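Paired handheld gripper demonstration

Paired handheld gripper demonstration is a method of collecting training data for robot manipulation in which a person performs a task with two hand-held grippers, one in each hand, and the position and opening of each gripper are recorded over time. The recordings are used to train a control policy for a two-armed robot fitted with matching fingers. The method belongs to the wider group of techniques known as learning from demonstration. It differs from teleoperation in that no robot arm is driven during recording.

Background

Early work on learning from demonstration relied mostly on two approaches. In kinesthetic teaching, a person moves the robot's own arm by hand. In teleoperation, a person drives the arm from a control device. Both produce motion that the robot can repeat, but both tie data collection to the place where the robot is installed, and tasks that need two arms are slow to record. Handheld grippers separate the tool from the arm. The person supplies the motion, and the tool supplies a contact surface and a viewpoint close to those of the robot.

The paired form was described in detail by Fidel Ocampo and Setsuko Iwasaki in a technical report on the Mamo system. The report dealt with household objects too wide or too unstable to be handled with one gripper, including trays, lids, stools and small tables.

Equipment

A typical set consists of two grippers, a sensor for finger opening in each, a camera on each gripper body, and a head camera worn by the demonstrator. The gripper cameras use wide-angle lenses so that the fingertips and a large part of the surroundings appear in the same view. Soft fingers are common, as they tolerate small errors in approach angle.

Pose tracking is done in one of several ways. Some systems estimate the motion of each gripper from its own camera and an inertial sensor. Others attach a rigid body with printed fiducial markers, often a cube, to each gripper. A cube presents more than one face to an outside camera in most orientations, and any visible face is enough to give a pose once the cube has been calibrated against the fingertips. Marker cards may also be placed in the room to fix a common reference.

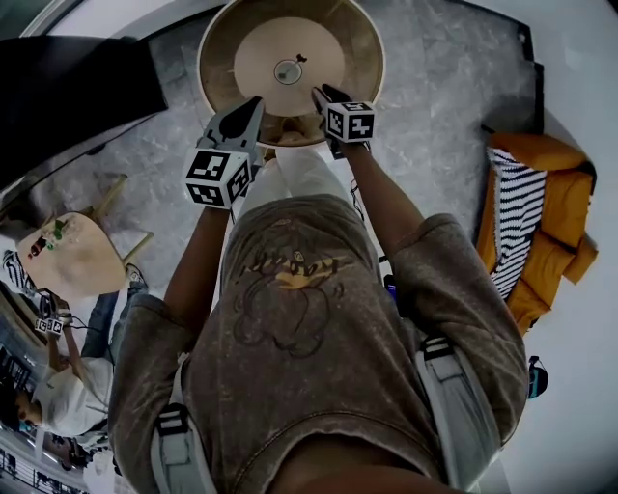
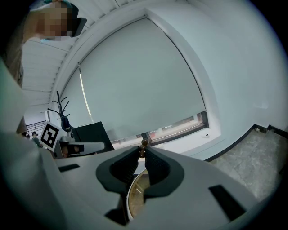
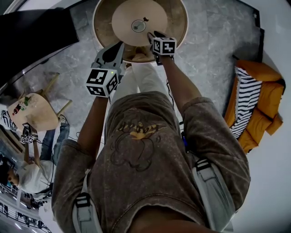
Contact with round objects is a standard test condition for the method. A disc gives no corner or straight edge from which the policy can judge its orientation, and the two hands must therefore be coordinated through the object's outline alone. In the Mamo protocol, approach and contact are labeled separately for each hand, so that a segment can hold one gripper touching the near edge of a round tabletop, as in the third view, while the other gripper has its own label. Small central fittings are treated as a second class of target. The gripper camera is the main source for these, and in the second view the round brown knob shows between the two dark fingertips, a detail the head camera reduces to a few pixels.

Recording procedure

Each session starts with a calibration step in which both grippers are opened and closed fully and then held together at a known spacing. The demonstrator then performs the task repeatedly, with the object returned to a new starting position between attempts. Clocks on all cameras are aligned by a shared signal at the start of the session and checked again at the end.

Segments are rejected if a gripper's pose is lost for too long, if the finger sensor reports an impossible value, or if the demonstrator touches the object with a bare hand. Feet and legs are a lesser problem. They often appear in the head view during work near the floor, and Iwasaki recommended leaving them unmasked, on the grounds that masking removed parts of the object as well.

Policy training

The recorded gripper poses are converted to relative motions before training. Absolute positions in the room are discarded, and each action is expressed in terms of the current pose of the gripper that carries it out. A further term gives the pose of one gripper relative to the other. Without this term, policies trained on wide objects tended to let the hands drift apart during a lift.

The finger opening is treated as a continuous value. An earlier version of Mamo used a simple open or closed state, which worked for handles but caused slipping on thin rims.

Results

In the main Mamo evaluation, a policy trained on 87 accepted demonstrations of a round tabletop task completed 70 percent of its trials on a two-armed robot. When the term for relative gripper pose was removed, the rate fell to 29 percent. Most of the remaining failures in the full system occurred at first contact, where one hand reached the edge before the other and turned the object out of place.

A later study by Meron Sisay and Umesh Joshi, using the Zerent controller, repeated the task with a different arm and the same fingers. They reported similar failure types but did not publish a directly comparable success rate, as their trials allowed the robot a second attempt after a missed grasp.

Limitations

The method records where the grippers go but, in its basic form, not how hard they press. A demonstrator can correct a poor grip by feel, and the correction appears in the data only as a small change in pose. Maricica Ilie added thin force sensors to the finger bases in the Jidon variant and found the extra signal useful for lids and knobs, less so for lifting.

Reach is another limit. A person can lean, step or twist the torso in ways that a fixed robot base cannot follow, and some accepted demonstrations turn out to be outside the robot's workspace. These are usually removed by a filter that checks each trajectory against the arm's joint limits.

Marker cubes add weight near the wrist and can strike the object during low approaches. Smaller cubes reduce this effect but are harder to track at a distance.

See also

Learning from demonstration
Bimanual manipulation
Fiducial marker
Visual servoing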